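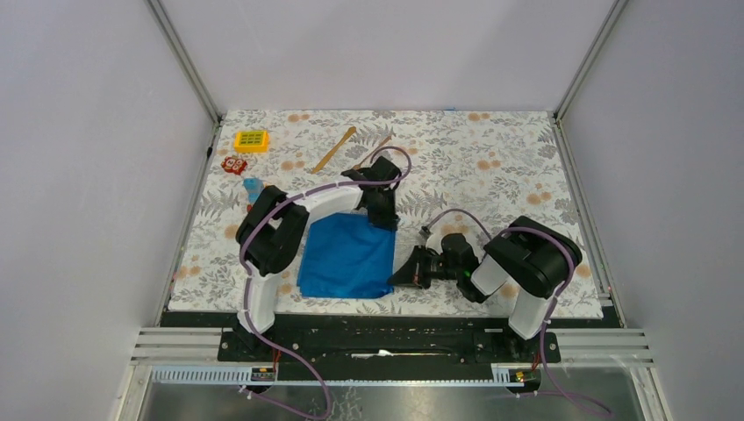
According to a comment on last week's post, I should stop moaning about the allotment waiting list and grow things in pots like everyone else. Fair enough. I have pots. What I wanted was a bit of ground.

The list at Hoani Road stands at 211 names and I joined it in May. Two plots came free all last year. I did ask about the Jornia site across the river, but it only takes people from that side, so that was that.

So, pots. I've put in beans, chard and a courgette that has already outgrown its tub. The beans are doing well. The chard has been got at by slugs, and I've gone back to picking them off at ten at night with a torch — dull work, but cheaper than pellets.

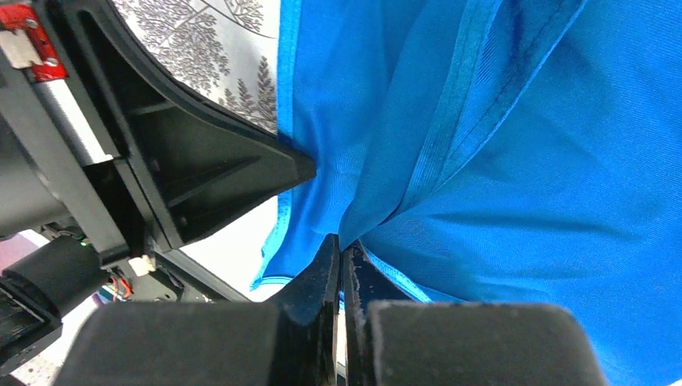
Blue cloth, close up.

Compost is the real cost. I've used 21 bags since spring and had to carry every one up the back steps. Next year I'll try mixing in leaf mould, if the heap behind the shed has rotted down by then. It's mostly beech, which takes its time.

I'm staying on the list.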